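Quick one tonight, it's 11:40 and I have an early bus.

So I quit coffee. Mostly. Started in February after the dentist thing and the not-sleeping thing, and went from five cups a day to 2, then none, then one again because my sister visited and she makes it on the stove the way Mom did. Not made of stone.

First week: awful. Headache behind the left eye, snapped at a guy in the Hekdale post office over a stamp. Sorry, guy. Second week I was just slow. Put the milk away in the cupboard. Read the same page of my library book for 15 minutes and then returned the thing unfinished.

Third week, though! Slept till six. Woke up hungry, like a kid. Ate eggs.

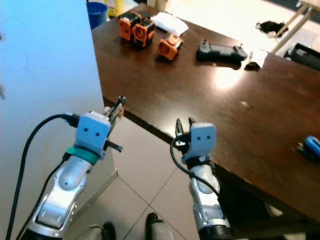
*Dark brown table, two grippers.*

What I miss isnt the taste. It's the walk down to Plorkine's at ten, the bad radio in there, Tane Cartwright telling me the same story about his boat. I still go. I get mint tea now and he looks at it like I ordered soup. $3 for hot water and a leaf, but fine.

Tried the roasted chicory stuff too. No. Tasted like a burned fence. If anyone in Zirnside wants most of a jar, come get it, its by the back door.

Also added up what I spent on coffee last year, from the bank thing. $767. Sat there a while. That's new tires, or a lot of eggs.

Anyway, going to try one cup on weekend mornings and see if the headaches stay gone. More when I know. Bed.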